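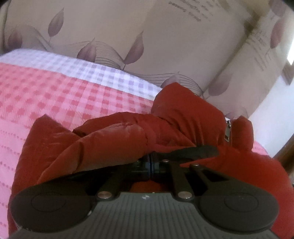
*A red padded jacket on a patterned bed cover.*

Windside are a small football club, and in July they lost their ground. Since then they play their home matches in Stekcombe, 46 kilometres away — a long road for a team of part-time players.

Last season almost 400 people came to every match. Now it is 60 on a cold evening, but those who travel sing for the full ninety minutes.

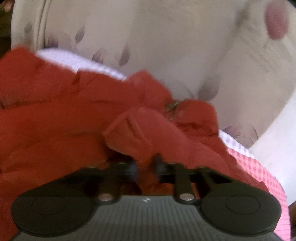
The results are better than anybody expected. Against Grovlow they were two goals down at the break and still took a point, with a late header from a corner.

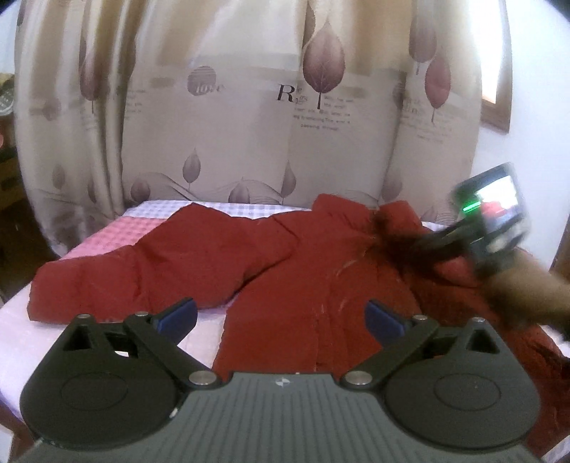
One supporter told me that the draw felt like a win, and that the new ground must come before the next winter.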